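Flolteck Storage and Workshop Units
Frequently Asked Questions
Last updated 08/03/2022

Renting a unit

What sizes do you have?
There are two sizes. The small unit is 94 square feet and the large unit is 290 square feet. Both have a concrete floor, a lockable door and a ceiling light. The large units also have a roll-up door on the parking lot side, wide enough for a pickup to back up to.

Where are you?
We have two buildings. Kamumance is the older one, behind the feed store. Grekholm is the newer one and has most of the large units. The office is at Kamumance and handles rentals for both.

Can I see a unit before I sign?
Yes. Call the office and we will show you one of the same size. It may not be the exact unit you end up with, but the layout is the same within each building.

How long do I have to rent for?
The shortest rental is two months. After that it goes month to month, and you can leave at the end of any month with 7 days' notice. Notice has to be in writing. Email is fine. A text message to the gate phone is not, as that phone belongs to the gate system and does not keep messages.

Is there a deposit?
One month's rent. You get it back after we have checked the unit, less anything owed. Small screw holes in the wall panels are not charged for. Holes in the doors are.

Can two people share a unit?
Both names need to be on the agreement, and both people are responsible for the full rent. We do not split bills. If one of you leaves, the other can keep the unit by signing a new agreement. We don't charge for that.

What happens if I pay late?
Rent is due on the first. If it has not arrived after 7 days, your gate code stops working until the account is paid. We email you before that happens, so please keep your address up to date.

Access

When can I get in?
Kamumance is open from 6 a.m. to 10 p.m. every day. Grekholm has the same hours except in December, when the gate closes at 8 p.m. Your code will let you out after closing but it will not let you back in.

I forgot my code. What do I do?
Call the office during office hours and have your unit number ready. We can't give out codes by email. If you are locked out in the evening, you will have to come back the next day.

Can I have something delivered?
Small packages, yes, if they are addressed to you with your unit number. The office will hold them for 7 days. For pallets you need to be there yourself. We do not have a forklift and we do not sign for freight.

Is there parking?
There are spaces along the front of both buildings. You may park while you are using your unit. Overnight parking is not allowed, and that includes trailers. The strip along the Quispe side of the Grekholm lot belongs to the business next door, and they do tow.

Using your unit

Can I work in my unit or is it only for storage?
You can work in it. We have people doing furniture repair, bike building, sewing, packing orders and a good deal of hobby electronics. What you can't do is live in it, sleep in it, or see walk-in customers there.

How loud can I be?
Power tools are fine from 8 a.m. to 7 p.m. Outside those hours please stick to hand tools. The walls between the small units are thin and a radio carries further than you might expect.

What am I not allowed to keep?
Gasoline, propane, fireworks, food that can spoil, and animals. Paint and wood finish are allowed in closed cans, up to two gallons in total. Rags with oil finish on them must go in the metal bin by the side door, never in your own trash.

Is there heat?
The small units are heated to keep pipes from freezing, which is not the same as comfortable. The large units are not heated. Many people bring a space heater in winter. See the next section before you do.

Power and internet

How many outlets do I get?
Each small unit has one double outlet. Each large unit has two, on opposite walls. There are also shared outlets in the hallways, meant for vacuums and short jobs.
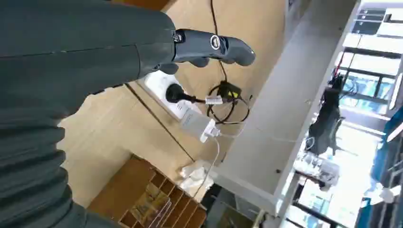 Is electricity included in the rent?
Normal use is included. That covers lights, chargers, a computer, a sewing machine and hand-held power tools. If you plan to run a kiln, a large compressor or anything that stays on all night, talk to us first. We may put a meter on the unit and bill you for what it uses.

Can I use a space heater?
Yes, if it shuts off when tipped over and you are in the unit while it is on. Plug it straight into the wall. Heaters may not be run from an extension cord or a power strip, and we do check.

My power went off. Is it the whole building?
Look at the hallway lights. If they are on, your breaker has probably tripped. Unplug what you were using and call the office. The breaker panels are locked, and a staff member has to reset them.

Can I add more outlets?
Not yourself. Send us a request and we will get a price from our electrician. You pay for the work and the outlets stay when you leave.

Do you have Wi-Fi?
In the Kamumance building only, and it is meant for email and light use. At Grekholm you can order your own line. Let us know before the installer comes, as they will need the utility room opened.

Moving out

How clean does it have to be?
Swept and empty. Take shelving with you unless the next renter has agreed in writing to keep it. The dumpster is for daily trash and not for furniture, tires or mattresses.

Do I need to be there for the check?
No, but you can be. We email the result and send the deposit back to the account you paid from.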